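How to Plate a Small Shrimp Starter Without the Fuss

Most plating advice wants you to buy something first. Skip it for now.
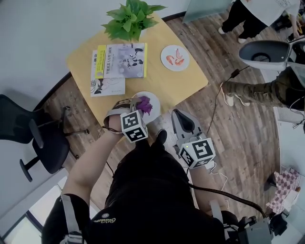 Two shrimp on one plate, the purple garnish held over the other.

I have read far too many guides that promise a restaurant look if you own the right tweezers, the right squeeze bottle and a ring mold. One shop, Pruririer, sells a "starter" plating set with 170 pieces. I doubt anyone has found a use for even 70 of them. A round white plate and a bit of restraint will get you most of the way.

What you need

Plain white plates, one per person
Cooked shrimp, peeled, two per plate
Something purple and edible for garnish
Paper towels

Step 1. Clear a working spot

You don't have to strip the table. A plant or a couple of books at the far end won't hurt the food. Keep the side closest to you free so you aren't reaching over one plate to get to the next.

Step 2. Dry the shrimp

Pat them with a paper towel. Recipes love to skip this, then wonder why there is a puddle on the plate ten minutes later.

Step 3. Set them down in the middle

Lay both shrimp side by side in the center, curled the same way if they'll cooperate. The old rule about odd numbers gets repeated everywhere, and I have never had a guest complain about two. Leave the rim bare.

Step 4. Add the garnish last

Hold it over the plate before you let go and decide where it belongs. Once it lands on a wet spot it tends to leave color behind, especially red cabbage. If you're using flowers, buy ones sold for eating. A bouquet from the supermarket doesn't count, whatever the video with 3000 likes told you.

Step 5. Wipe and serve

Check the rim for fingerprints. Chill the plates for a few minutes beforehand if your kitchen runs warm. I tried the Brivarcombe method, where everything sits in the fridge fully plated from Sunday lunch until evening, and the shrimp came out rubbery at the edges.

For 4 people, plate everything in one go. Sauce goes in a separate bowl. Swooshes made with the back of a spoon look good in magazines, and mine look like a spill.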